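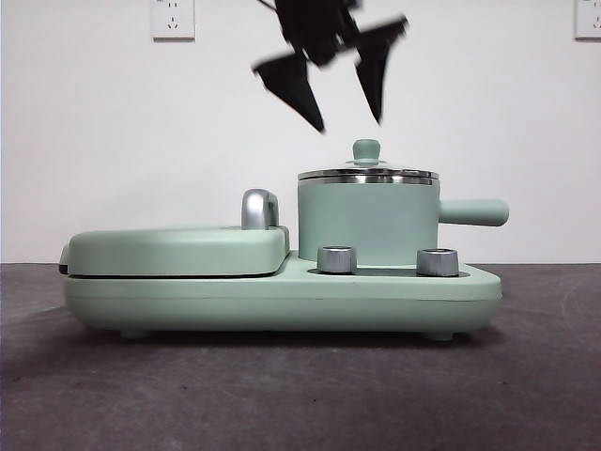 Melleck House, shared kitchen
Minutes of the residents' meeting, Nov 4, 2025
Held in the ground floor sitting room

Present: residents from all floors except the attic, plus the house manager for items 1 to 3.
Apologies: the attic, who are on nights this week and sent their views on a sheet of paper (read out under item 3).

1. Minutes of the last meeting

Agreed as a true record, with one change. The July minutes said that the big freezer would be defrosted "when convenient". What was agreed was "before the end of August". It has now been done and everyone is delighted with the amount of room in it. Two bags of gooseberries are still unclaimed.

2. Matters carried over

Tea towels: new ones bought, hanging on the back of the door. Please put used ones in the wash and not back on the hook.

Kitchen window: the catch has been mended. It still needs a firm push at the bottom.

Noticeboard: carried over again.

3. The new breakfast maker

This took up most of the evening and nobody minded. The green breakfast maker bought from Lévesque in Alcombe has now been in use for 7 days and the general feeling is that it is a lovely thing to have. It replaces the old toaster and the milk pan with the loose handle, both of which have gone.

Points made in its favour:

It does two jobs on the one base. Someone can have a sandwich going under the flat lid on the left while someone else warms porridge in the pot on the right, and the morning queue for the hob has more or less vanished. The first floor said they had sat down to breakfast together for the first time since moving in!

The colour. There had been some doubt when it was ordered, as the catalogue made it look rather blue, but everybody likes the pale mint and several people want the shelf above painted to go with it. (See item 5.)

The silver handle on the griddle lid is easy to get hold of, even half asleep. The second floor have been doing cheese and onion and would recommend it to anyone.

The attic's sheet of paper said: "Best thing in the house. Soup at four in the morning. Please keep."

Points to watch:

The pot handle sticks out past the end of the base. It was agreed that the breakfast maker should live well in from the end of the worktop, with the handle kept clear of the walkway. A strip of tape will be put down to mark the spot until everyone is used to it.

The griddle lid has been left down over crumbs more than once. Whoever uses it wipes it, once it has cooled. The same goes for the bottom edge of the lid, where cheese collects.

It stands on little feet, and there is a gap underneath that things can roll into. So far: a grape, a teaspoon, most of a packet of sesame seeds. Lift the whole unit and wipe beneath it on the weekly clean. Two hands, please, and with the pot taken off first.

Please do not put the base in the sink. A damp cloth does the job beautifully.

The pot lid came in for particular praise. It has a steel rim and a mint knob in the middle, and it should be lifted by the knob, as the rim is metal. When the pot is put away for the night the lid goes on it and does not go in the drawer with the baking trays, where it spent most of last weekend. The two silver control knobs at the front, below the pot, are to be wiped with a soft cloth only. The ground floor offered to write out a small card saying how each of them likes to be set for porridge — they have been experimenting with great dedication — and this was accepted with thanks.

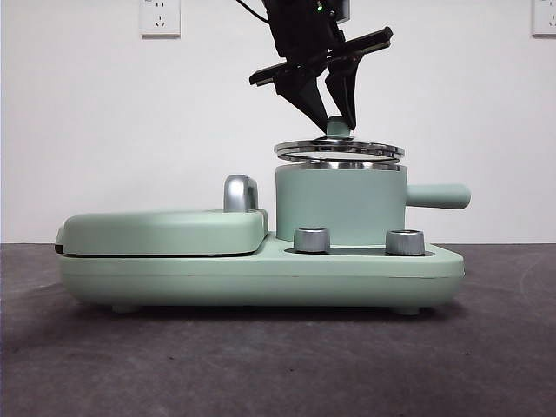
4. Money

The kitchen fund stood at £290 after the breakfast maker had been paid for. Agreed to keep back £48 for the descaling and servicing of the kettle and the coffee machine. The house manager pointed out before leaving that the Lévesque receipt needs to be kept with the guarantee card, and both are now in the blue folder.

A proposal to spend up to £40 on decent bread, butter and oats for a house breakfast was carried with much enthusiasm and no votes against. Date to be fixed once the attic are back on days. Anyone with a good filling in mind should write it on the sheet by the fridge. Fig and blue cheese is already there, and has been underlined by more than one hand.

5. Shelf above the worktop

Should it be painted green to match? Most were in favour. The second floor would prefer plain white, which would match the wall, and made a fair case for it. Agreed to get a tester pot of green from Itance on the high street, paint the underside of the shelf, and look at it for a fortnight before deciding. The ground floor have a brush.

6. Cupboards

The cupboard by the back door is to be turned out. There are a great many lids in it that fit nothing. Residents are asked to claim what is theirs by putting a sticker on it. What has no sticker will be offered to the Alcombe reuse shop.

The cake tins are to stay. This was felt strongly.

7. Any other business

The third floor asked whether eggs may be done on the griddle side. No one knew. They will read the booklet and report back, and if the answer is yes they have promised to show the rest of us.

Thanks were given to the first floor for carrying the box up from the bus stop in the rain.

The radio has been turned up very loud before seven again. Please, a bit lower.

Actions

Tape on worktop: first floor
Porridge card: ground floor
Booklet and eggs: third floor
Tester pot from Itance: ground floor, with second floor to come along and have a say
Stickers for the back door cupboard: house manager
Gooseberries: whoever put them there, or crumble

Next meeting: to be held over the house breakfast if a date can be found, otherwise in the sitting room as usual.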